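Sills and Thresholds: the stone gallery

We're finally at my favourite stage of the Dretley flat, which is cleaning! The tiling is in, the grout has had its time to cure, and all that black granite can come out from under the dust and show off a bit. I went for granite strips wherever two lots of tile meet, and I'd do it again tomorrow. Click through for the bits I like best, and there are plenty more rooms in the full Dretley album.

Black against white
I do love this stone. It's properly deep black with white and grey speckles, and a folded green cloth and a good firm press bring up a lovely shine.

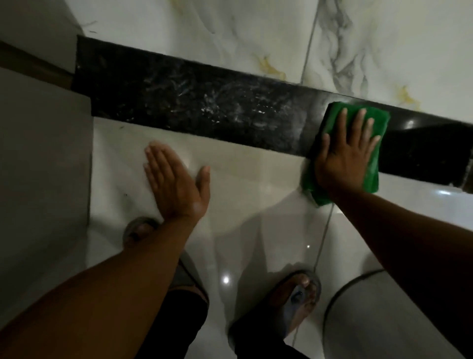 The tiles came from Ekinci (the Irkow range, if you're hunting for them) and I fell for the little flecks of gold straight away. I'd ordered samples back in December and lived with 3 of them propped against the kettle until I'd made up my mind. Every tile has slightly different veining, so it's worth laying them all out dry before you commit to an order. It took me a whole afternoon and I enjoyed every minute!

Right up to the metal
The end of a run is where the fiddly work is. I fold the cloth over the top so it hangs down the front as well, then go right along to where the granite meets the metal frame. Grout haze loves a corner, so take your time. A bit of warm water and a drop of Trulico stone soap is all I use, and I keep vinegar well away from it. You do find the odd tiny chip along the near edge once you're down at this level, but I rather like that in real stone.

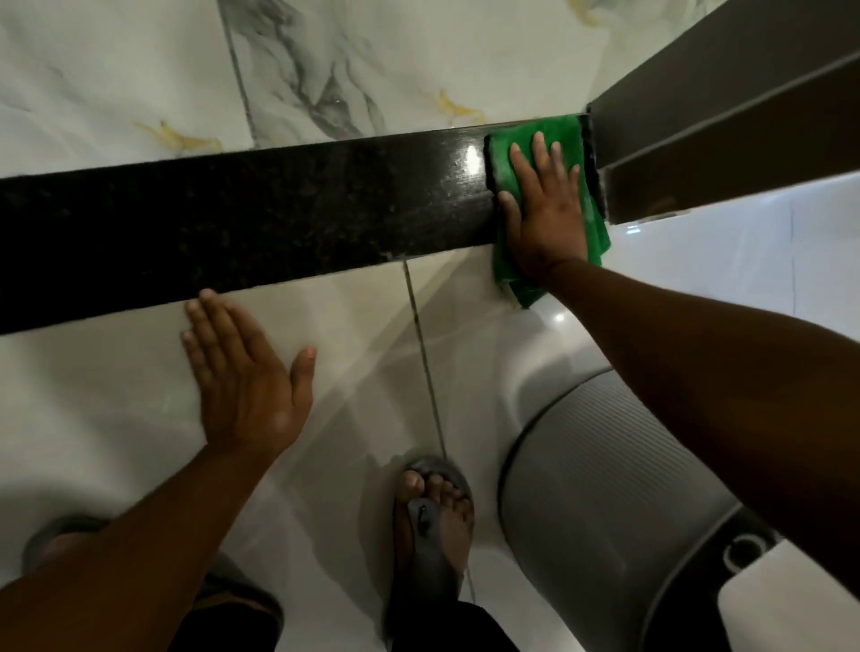

Coming next
Sealing! I'll leave the granite for seven days first, then give it a thin coat and buff it with a dry cloth. More pictures once that's done, and the bathroom shelf too if I get to it.

Last updated 17th June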